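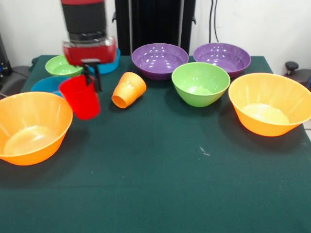 Cistdale Motion Lab | Teaching and Teleoperation Group

I've been driving a robot arm for most of the morning, and I have just spent an embarrassing amount of effort trying to let go of a plastic cup. Picking it up was fine! I closed the fingers on the rim, felt very pleased with myself, swung the thing over toward the bowls, and then hung there like somebody at a buffet who can't choose a salad.

"You can just put it down," says Esben Hafstein, from the chair next to mine.

I can't, though. My hand is on a controller and the arm copies whatever my hand does, and my hand has decided this is the moment to have opinions. A bit left. No, too far. A bit up (why up?). Every one of those dithers gets saved, and later a learning program will study them as if I'd meant it.

I came to Cistdale in November because I wanted to know what it's like to be the teacher in one of these setups. I've written about robots for years and had never once been asked to show one anything. The lab's project is called Trollimero, and the part of it I got to try is tableware: cups and bowls in bright colors, spread over a dark green cloth, to be moved and stacked by remote control until there's a big pile of recordings to learn from. One full run, from the first reach to the last release, is called a demo. By the time I sat down the project had 189 of them.

Hafstein has driven most of those himself. He's quick, and he's also sort of boring to watch, which I mean as praise. His arm goes down, closes, comes up, goes over, opens. Mine wanders. He told me new people nearly always make the same mistake, which is to watch the arm. You want to watch the cup. If you stare at the fingers you start steering the fingers, and you forget that the point is where the rim ends up.

There are two ways of teaching here, and I tried both. The older one is by hand: the motors go slack and you take hold of the arm and walk it through the job. I loved this. It's like dancing with a very heavy, very polite partner. You can feel when a finger touches the table. The trouble is that you're in the way the whole time, your elbows are over the bowls, and anything the cameras pick up has a lot of you in it. So for the cups they mostly use remote control, where you sit off to the side and the table is left to the arm.

What you lose is touch. With the controller I had no idea how hard I was squeezing, and I had to learn to read it from how the cup sat in the grip. A cup held by one edge likes to tip, and if you don't plan for that, you arrive at the bowl with it pointing somewhere you never intended.
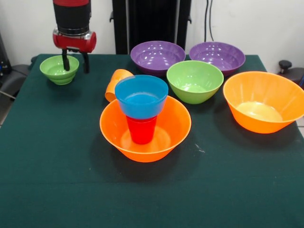

Stacking is harder again. A cup going into another cup wants to come down straight, and "straight" from my chair was a guess. I kept being a finger's width too far forward. Hafstein showed me his trick, where he stops just over the lower cup, takes a breath, and only then goes down. The breath is in the recordings too, of course. I asked whether the robot would learn to pause like that, and he said it already does, a little, and he's grown fond of it.

I did 17 demos before lunch. Hafstein kept some of them. The rest he threw out very kindly, with a short note for each: "hesitates," "bumps bowl," "what is this." I asked if bad ones are ever useful and he said a fumble with a good recovery is worth keeping, so the robot sees how you get out of trouble. A fumble with no recovery is just a fumble.

Between runs you move things around. It's the dull part, and I was told off for doing it badly. I kept putting the bowls back in tidy spots, the way you'd set a table, and a robot that only ever sees a tidy table learns a tidy table. So you shove the orange one out toward the edge and tip a cup on its side, and you try to be messy without falling into a favorite kind of mess. I have a favorite kind, apparently. Everything drifts left.

After lunch I went back for 2 more, by choice, with coffee. On the last one I took the breath, came down, and opened the fingers on the first try. Hafstein typed something next to it and I leaned over to look. It said "okay."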